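Badger vs synthetic for a first brush?

tallowhound
Finally ran out of canned goo and bought a puck of Sameck soap on a whim, and wow, I had no idea what I was missing. My whole bathroom smells like cedar. Problem is I've been lathering it with my fingers, so now I need a real brush. Budget is $20 and I can stretch a little. Badger or synthetic?

mugandbowl
Welcome aboard! Synthetic, no question. The Nurance 24 was my first and I still grab it most mornings. No soaking, it dries by lunch, and it whips up a hard puck like crazy. I paid less than your budget and had money left for a bowl.

oldstropper
Going to disagree with mug here. Synthetics are fine, but they fling lather all over the mirror and they don't hold heat. Save up and get the Modise two-band. It was $70 when I bought mine in October and I have never once regretted it. Warm badger on a cold morning is the best part of my day!
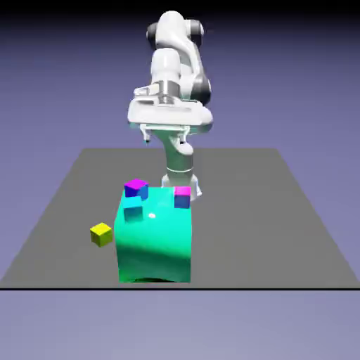
And before someone brings up the smell, it's gone after 2 washes with dish soap. Leave it full of lather overnight, rinse it out, do it again the next night. Easy.

tallowhound
Seventy is a lot for a guy who was using his fingers yesterday, haha. Does the mirror thing really happen?

mugandbowl
Only if you paint like you're doing a fence. Shake the brush out over the sink first (three good shakes), then load it for longer than you think you need to. I go a full 20 seconds on Sameck because it's a thirsty soap, then add water a few drops at a time. My mirror is spotless, stropper!

oldstropper
Your mirror maybe. Mine looked like a snow globe. I'll give you the drying time though, badger wants a full day on the stand.

skunklather
Nobody has said boar yet?? The Skundport boar is $10 and it's a blast once it breaks in. Scratchy for the first couple of weeks, then the tips split and it gets so soft. Soak it while you shower and you're good to go.

mugandbowl
I love mine too, but I wouldn't hand a boar to a beginner. A couple weeks of bad lather and he'll be back on the can.

skunklather
I started on boar and I'm still here! You just load it a bit heavier. Great on hard soaps, too.

tallowhound
OK you people are dangerous. I ordered the Nurance AND the Skundport, both together still cheaper than the badger. Sorry stropper, maybe for my birthday. Is a stand worth it or can I just set them on the shelf?

oldstropper
Shelf is fine, stand them up on the base once you've squeezed the water out. And I'm holding you to the birthday thing.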